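第三章 安装前的准备与首次使用

感谢您把 Putora 厨余堆肥箱带回家。我们知道,很多朋友拆开纸箱以后最想做的事就是赶紧把菜叶倒进去,看看它什么时候变成土。这份心情我们特别理解,不过还是想请您先泡杯茶,花一点时间把这一章读完。堆肥这件事急不来,开头铺得扎实,后面几个月都会省心许多。

3.1 选择摆放位置

堆肥箱最喜欢的地方是通风、有遮挡、又不会被太阳直晒的角落,比如北向阳台、楼梯下的小储物间,或者厨房后门外的屋檐下。如果您住在南方,夏天午后阳台的温度会升得很高,箱里的微生物受不了,蚯蚓更受不了,请务必给它找一块阴凉地。北方的朋友则要留意冬天,从十月开始就可以考虑把箱子搬进室内了。

请把箱子放在平整、能承重的台面或地面上。装满之后的箱子比您想象的要沉,放好再装料,比装好再搬要轻松得多。

注意:请勿将堆肥箱放在暖气片、烤箱或洗衣机旁边。前两者太热,后者的震动会让底层的垫料越压越实,空气进不去,就容易发酸。

3.2 准备垫料

垫料是整箱堆肥的“床”。我们推荐用撕碎的瓦楞纸、干落叶和椰糠混合,手边有什么就用什么,不必为了配方特地跑一趟花市。

1. 将瓦楞纸撕成两指宽的纸条,撕之前先把胶带和带塑料膜的部分去掉。
2. 把椰糠砖放进桶里,加温水泡开,静置 20 分钟。
3. 将纸条、落叶和椰糠倒在一起,用手上下翻拌均匀。
4. 抓起一把用力捏,指缝里渗出一两滴水就正好。水成股流下,就再添些干纸条;一滴都没有,就再洒一点水。
5. 把拌好的垫料铺进箱底,轻轻抖松,千万别用手掌去压。

提示:翻拌的时候戴不戴手套都可以。我们的园艺顾问 Aniela Zawadzka 一向是光着手拌的,她觉得这样最能摸出干湿;如果您手上有伤口,还是请戴上手套。
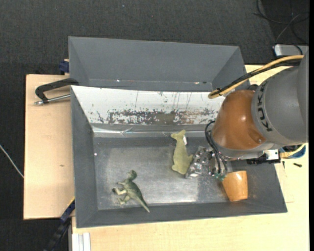 垫料铺好以后,请盖上盖子,让它安安静静待上 2 天再投料。这段时间里湿气会慢慢走匀,原本偏干的纸条也会软下来。您可以趁这个空当,在冰箱里攒一小盒菜叶和果皮,到时候正好用上。

3.3 第一次投料

1. 打开盖子,用小耙子在垫料的一角拨出一个浅坑。
2. 放入切碎的菜叶、苹果皮或泡过的茶叶,分量以一个饭碗为限。
3. 把旁边的垫料拨回来,将厨余完全盖住,表面看不到菜叶为止。
4. 盖好盖子,在本手册末尾的记录页上写下投料的位置。
5. 下一次换一个角落投放,沿着箱子一圈一圈轮着来。

刚开始的时候,宁可少放一点。新箱子里的微生物还没有多起来,一口气喂得太多,它们吃不完,味道就要找上门来了。等您翻开旧坑,发现菜叶已经变得又黑又软,甚至认不出原来的样子,就可以慢慢加量了。

警告:请勿投入肉类、鱼骨、奶制品、油汤和宠物粪便。柑橘皮、洋葱和辣椒可以放,但请切得碎一些,一次只放一小把。

3.4 关于气味和小飞虫

一箱健康的堆肥闻起来像下过雨的树林,有一点泥土味,淡淡的,挺好闻。要是您闻到了酸味,多半是太湿了,请加入两把干纸条,把箱里的东西轻轻翻松,盖子留一条缝,晾上一个晚上。要是有臭鸡蛋味,说明底部缺氧,请从最下面往上翻一遍,并且暂停投料,直到气味散去。

小飞虫是大家来信问得最多的一件事,请别慌,它们不咬人。在表面多盖一层干椰糠,再铺一张旧报纸,通常就能见到好转。果皮在投料前先冷冻一夜,也很管用,皮上的虫卵大多熬不过这一关。

3.5 日常清洁

接水盘请每周倒一次,用清水冲净、擦干后再推回去。箱体外壁用湿布擦拭即可,不要用漂白水或带香味的清洁剂,残留的成分会伤到箱里的小生命。小耙子用完以后在水龙头下冲一冲,挂起来晾干,木柄就不容易发霉。

盘里收集到的液体可以兑水浇花,液体与清水的比例为一比十。请当天兑当天用,浇在土上,别浇在叶子上,也别用在准备生吃的蔬菜上。

如果您照着上面的步骤做了,箱子还是闹脾气,欢迎写信给 Lusmont 服务部的 Hina Afridi,信里请附上箱子的摆放位置、最近投过的东西和闻到的气味,写得越细,我们越容易帮您找到原因。收获成土与分层过筛的方法,请翻到第四章。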